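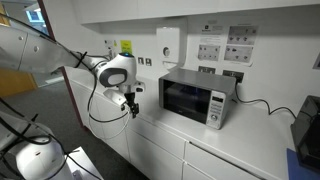

給湯室の電子レンジって、どうしてあんなに一晩で汚れるんでしょうね。

うちの職場(Fludikという、地味だけど居心地のいい事務所です)の給湯室も、カウンターは白、壁も白、吊り戸棚も白。つまり、カレーが一滴飛んだら全員にばれる部屋なんです。私は別に掃除当番でもなんでもないんですが、朝9時前の誰もいない給湯室でレンジを磨くのがだんだん好きになってしまって、気づいたら自分なりの手順ができあがっていました。

前に身内向けのメモとして短く書いたら「ゴムパッキンのところはどうするの」「外側は何で拭くの」と細かい質問がけっこう来たので、もうちょっと丁寧に書き直してみます。家のレンジにもほぼそのまま使えますが、共用のやつならではの話(他人のミートソースとか)が多めです。

## 用意するもの

- マグカップか耐熱ボウル(ふちの広いほうが蒸気が回りやすいです)
- 水
- クエン酸、またはレモンの切れ端
- 重曹(ひどい油汚れのときだけ)
- マイクロファイバークロスを数枚
- 台所用の中性洗剤
- 綿棒
- 使い古しの歯ブラシ
- ペーパータオル

クエン酸は私はJikeoの袋入りを使っています。袋の口がちゃんと閉まるから、というだけの理由です。どこのでも変わらないと思います。クロスはBullodelの薄手のもの。厚手のふわふわは一見頼もしいんですけど、角に入らないし、絞っても絞っても水が残る感じがして、私はやめました。

ペーパータオルは壁のディスペンサーから取ればいいので、自分では持っていきません。ただ、濡れた手で引っぱるとちぎれて奥に残るんですよ。最初に乾いた手で何枚か抜いておくと、あとで泣かずに済みます!

あと、ゴム手袋はお好みで。私は手が荒れやすい時期だけ使います。

## かかる時間

全部やって35分近く。ただし蒸らしている間は手が空くので、そのあいだにカウンターや戸棚を拭いてしまいます。急いでいる日は庫内だけで切り上げます。それでも見た目はだいぶ違います。

時間帯は朝がおすすめです。昼前は論外(弁当を持った人が後ろに並ぶ、あの無言の圧!)。夕方もいけますが、みんながカップを洗いに来るので、流しの取り合いになりがちです。

## 手順

### まわりを片づける

いきなり庫内に行きたい気持ちをぐっとこらえて、先にまわりです。

レンジの天板が平らだと、人はどうしても何か置きたくなるみたいで、うちでもよく割り箸の袋とか、誰かのお土産の空き箱とかがのっています。置いてあるものはいったん全部どかします。持ち主がわからないものは捨てずに、カウンターの端に寄せておくのが平和です。私は一度、空だと思って処分した小箱にまだ最後のクッキーが入っていて、かなり長いこと言われました……。

それから、レンジの前のカウンターも、ドアを全開にしてさらに皿が置けるくらい場所をあけておきます。外したターンテーブルの置き場がないと、濡れたガラス皿を片手に持ってうろうろすることになります。

### 蒸気でゆるめる

耐熱ボウルに水を入れて、クエン酸を小さじで軽くすくって溶かします。レモンなら、ぎゅっと搾ってから皮ごと放り込むだけ。

これをレンジに入れて、まず2分。様子を見て、内側のガラスがまだ曇っていないようなら少しだけ延ばします。ワット数によってだいぶ違うので、最初の一回はそばを離れずに見ていてくださいね。

ひとつ気をつけてほしいのが突沸です。表面がしーんとしていても、動かした瞬間にぼこっと来ることがあります。割り箸を一本立てておく人もいますが、私はとにかく「止まってもすぐ開けない、すぐ触らない」で通しています。

止まったらドアは閉めたまま放っておきます。この放置が効くんです。こびりついた米粒とか、天井に飛んだスープの点々とかが、拭くだけでするっと取れるようになります。早く開けたくなるのをがまんして、先に次の「待ち時間にやること」へ進んでください。

### 待ち時間にやること

**カウンター**

白くて長いカウンターは、端から端まで一気に拭くのが気持ちいいです。奥から手前へ、それから横へ。壁との境目にコーヒーの粉やパンくずがたまるので、そこだけはクロスを指に巻いてなぞります。

茶渋の輪っかが残っていたら、濡らしたペーパータオルに重曹を少しのせて、輪の上にぺたっと置いておく。帰りがけに拭けばたいてい消えます。こすらなくていいのが楽ですよー。ただ、カウンターの素材によっては重曹を嫌うものもあるので、目立たない隅で一度試してからにしてください。

**吊り戸棚の扉**

取っ手のない平らな扉は見た目がすっきりしていて好きなんですが、そのぶん、みんな下の端に指をかけて開けるんですよね。だから汚れは決まって下のふちに集まります。正面から見るときれいなのに、しゃがんで見上げると「うわっ」となるあれです。

固く絞ったクロスに中性洗剤をほんのちょっと。下のふちを裏側まで包むようにつまんで、横にすーっと滑らせます。そのあと水拭き、最後に乾いたクロス。背の低い私は上の半分に手が届かないので、そこは見なかったことにしています。

**ペーパータオルのディスペンサー**

ケースの外側は水拭きで十分。意外と汚れているのが下の取り出し口まわりで、濡れた手で引き抜くから水滴の跡が点々と残ります。綿棒で溝をなぞってから乾拭きします。

ついでに残量も見ておきましょう。なくなってから気づくと、たいてい両手がびしょびしょのときなんです。

**壁と貼り紙**

壁のはね汚れは、下から上に拭くと垂れた筋が残りにくいです。貼り紙のまわりは水気が紙に回らないように、指先だけで小さく拭きます。プリントした紙って、一度ふやけるともう元に戻りませんからね(経験者は語る)。スイッチやコンセントの近くは、乾いたクロスだけにしておきます。

### 庫内を拭く

さて、戻ってきました。ドアを開けると、もわっとレモンっぽい空気が出てきて、もうこの時点でちょっと勝った気になります。

ボウルはまだ熱いことがあるので、ミトンか畳んだタオルで持って、ゆっくり出してください。中のお湯は捨てずにとっておきます。あとでクロスを浸すのに使うんです。

拭く順番は、

1. 天井
2. 奥の壁
3. 左右の壁
4. ドアの内側
5. 底

上から下、と覚えておけば大丈夫。天井を忘れる人が本当に多いです。のぞき込まないと見えない場所ですし、私も最初の何か月かは存在すら意識していませんでした。下から手を入れて、手のひらを上に向けて拭くと、ざらっとした感触がだんだんつるつるになっていきます。たまらない!

落ちない汚れは、さっきのお湯を含ませたペーパータオルを貼りつけて、しばらく待ってからもう一度。金属たわしや研磨剤つきのスポンジはやめておきましょう。内側の塗装に傷がつくと、そこから傷んできます。

庫内の壁に、板みたいな四角いカバーがついている機種があります。電波の出口のカバーなので、外さず、強く押さず、表面をやさしく拭くだけで。ここに食べかすが焦げついているとパチパチ火花が出ることもあるので、力は入れずに、でも忘れずに拭いてあげてください。焦げて穴があいているようなら、掃除より先に使うのをやめて相談ですね。

ターンテーブルのある機種なら、皿と下のローラーも外して、ふつうに食器用洗剤で洗います。温めた直後のガラス皿に冷水をかけるのは厳禁。私は先に出してカウンターに置いておいて、冷めたころに洗います。

### ドアとパッキン

一番質問が多かったところです。

ドアの内側のふちには、油がうっすら輪になってたまります。まず綿棒にぬるま湯を含ませて、ふちをぐるっと一周。黒いものがついてきても動じないこと。何本か取り替えながら、つかなくなるまでやります。歯ブラシは毛先の開いた柔らかいのを、力を入れずに。溝や継ぎ目に水をじゃぶじゃぶ入れないのが大事で、スプレーを直接吹くのもおすすめしません。必ずクロスや綿棒のほうに含ませてください。

本体側の、ドアが当たる面も忘れがちです。ここに食べかすが挟まっているとドアがきちんと閉まらなくなるので、開けたまま一周拭いておきます。

ドアの表側は、黒くてつやつやしたガラスだと指紋がもう、ものすごいです。どれだけ中をきれいにしても、ここに誰かの親指がべったりあるだけで全体が残念に見えてしまう。水拭きのあと、乾ききる前に別の乾いたクロスで追いかけるように拭き上げます。円を描くと筋が残るので、私はまっすぐ縦に拭いて、最後に横。窓に映る光を斜めから見ると拭き残しがわかりますよ。

### 操作パネルとダイヤル

小さなボタンが並んでいるタイプは、ボタンの間に粉っぽい汚れが入ります。先に乾いた歯ブラシでさっと払って、それから湿らせた綿棒で一列ずつ。濡らしすぎは故障のもとなので、押して水がにじむようならまだ絞り足りません。

電源はここで抜いておくと安心です。入れたままやると、拭いている途中でピッピッと勝手に設定が進んで、庫内が空のまま加熱が始まりかけたりします。私はそれで一度、朝から変な声を出しました。

ダイヤルは、根元の隙間に綿棒の先を当てて、綿棒を動かすかわりにダイヤルのほうを回します。考えた自分をほめたい小技です! つまんで引っぱると抜ける機種もあるんですが、共用のものを無理に抜くのはやめておきましょうね。

### 天板と側面

金属の天板は、中性洗剤を薄めた水で拭いてから水拭き、乾拭き。ヘアライン仕上げみたいに細い筋の入った素材なら、筋の向きに合わせて拭くとムラになりにくいです。

側面には細かい通気口があります。うちのは左の面に、小さい四角い穴が何列も並んでいて、ここにほこりがうっすら積もるんですよ。

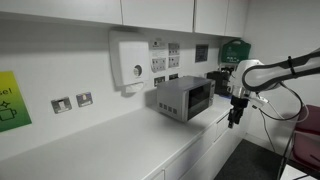
*左側面にある通気口。小さな四角い穴が並んでいるところです。*

通気口は水拭き禁止。乾いた歯ブラシか、柔らかいハケで、穴の列に沿って外へ外へと払います。下にペーパータオルを敷いておくと、落ちたほこりをそのままくるんで捨てられます。掃除機がある職場なら、ブラシのついた細いノズルを軽く当てるのもいいですね。エアダスターで奥に吹き込むのは、私はやりません。

それと、通気口の前にはものを立てかけないこと! キッチンペーパーの替えとか、まな板とか、つい立てかけたくなる位置なんですけど、熱がこもってしまいます。壁との隙間がどのくらい必要かは機種によって違うので、説明書を見てください。説明書がどこかへ行っていたら、メーカーのサイトで型番から探せることが多いです。型番のシールは背面かドアを開けた内側あたりによくあります。

レンジの奥に別の家電が並んでいる場合は、そちらとの間も少しあけて、コードを踏んでいないかついでに確認。レンジを動かすときは、持ち上げようとせずに、手前の角を少しだけ浮かせてもらって下に薄いタオルを敷き、タオルごとそっと引きます。重いので、ここは誰かに頼んでしまいましょう。

### 仕上げ

全部拭けたら、ドアを少し開けたまま、しばらく乾かします。閉めてしまうと湿気がこもって、せっかく掃除したのに生乾きみたいなにおいになるんです。

私はこのあいだにクロスを洗って、自分のコーヒーをいれます。ぴかぴかのレンジを眺めながら飲む朝の一杯、おすすめです。

乾いたらターンテーブルを戻して、電源を差して、水を入れたカップを短く温めてみます。ちゃんと動けば終わり。空のまま試運転するのはやめてくださいね。

## しつこい汚れのとき

### 油がべたべた

唐揚げやコロッケの温め直しが続いたあとの、あの黄色いべたつき。クエン酸より重曹のほうが向いています。水に重曹を小さじで溶かして、やり方は同じ。重曹は乾くと白い跡が残るので、最後の水拭きを一回多めに。

クエン酸と重曹をいっしょに入れるとしゅわしゅわして楽しいんですが、お互い打ち消しあってしまうので、掃除としては別々に使うほうがいいです。それから、クエン酸を塩素系の漂白剤といっしょに使うのは絶対にだめです。有毒なガスが出ます。共用の給湯室だと流しに漂白剤が置いてあったり、誰かがふきんをつけ置きしていたりするので、始める前に流しを必ずのぞいてください。

### カレーとトマト

色が残ります。庫内の白いところに薄いオレンジ色がついてしまったら、中性洗剤を含ませたペーパータオルを貼ってしばらく置いて、拭いて、まだ残っていたらあきらめて次回。一日で完璧を目指すと肘が痛くなります。

### においがとれない

魚のにおいには、出がらしのコーヒー粉を小皿に広げて、加熱せずに庫内に一晩置いておくのが私の定番です。粉は乾かしてから使うこと。湿ったままだと、かびます(やりました)。

レモンの皮でもいいんですが、昼にポップコーンを焦がした日のにおいだけは、何をやってもすぐには消えませんでした。あれは換気と時間です。

### 焦げ

こびりついた黒い焦げは、濡らしてふやかして、古いポイントカードの角でそっと押すとぽろっと取れることがあります。ガラス皿の上だけにしてください。内壁でやると傷になります。

## 汚さないための、ゆるい工夫

掃除の話ばかりしましたが、飛び散らなければそもそも楽なんですよね。

ふんわりかけるフタをひとつ置いておくと、ずいぶん違います。うちはRistićというシリーズの、てっぺんに蒸気穴のあいた半透明のものを使っています。名前の読み方がいまだにわからなくて、みんな「あのフタ」と呼んでいますけど。置き場所は天板の上じゃなくて、流しの水切りのそば。天板に置くと、そこからまた物置き場が始まってしまうので。

使ったらフタを洗って戻す、というのが唯一のお願いごとです。できていない日もあります。そういう日は黙って洗います。

あとは、飛んだらその場で拭く。温かいうちの汚れはペーパータオル一枚で消えるのに、翌朝になるとクエン酸の出番になるんですから、不思議なものです。気づいた人がさっと拭けるように、ペーパータオルがレンジから手の届くところにあるのはとてもいい配置だと思います。これから給湯室の模様替えをする方がいたら、ぜひ近くに並べてあげてください。

きっちり全部やるのは2週間に一度くらいがちょうどいいです。毎週だと私の気力がもたないし、ひと月あけると天井が大変なことになります。夏、とくに7月あたりは冷たいお昼が増えるのか、レンジの汚れが目に見えて減るので、ちょっとさぼります。

## よくある失敗

**スプレー洗剤を庫内に直接吹く。** 小さな隙間に入って拭き取れず、次に温めたごはんが洗剤くさくなります。クロスに吹いてから拭きましょう。

**アルコールで全部すませる。** さっぱりして気持ちいいんですが、プラスチックの部分が白く曇ることがあるし、火の気も怖いので、庫内には使っていません。

**クロスを一枚で通す。** 庫内の油をドアのガラスに塗り広げるはめになります。私は庫内用、外側用、乾拭き用と分けて、端に油性ペンで印をつけました。

**ボウルのお湯を入れっぱなしで忘れる。** 次に使う人がドアを開けて、謎のレモン水と対面します。メモを貼っておくか、終わるまで給湯室にいてください。私は前者をやったつもりで、メモを自分の机に貼っていました。

**仕上げの乾拭きを省く。** 水滴の跡って、乾くと汚れよりも目立つんです。白いカウンターとつやつやの黒いドアは特に。最後のひと拭きだけは省かないでほしいです。

追記:クエン酸の量を聞かれたので。私は小さじに軽く一杯です。多く入れてもきれいさは変わらず、拭いたあとがべたつくだけでした。食酢でもできますが、午前中ずっと給湯室が酢の物のにおいになるので、職場では評判が悪いです。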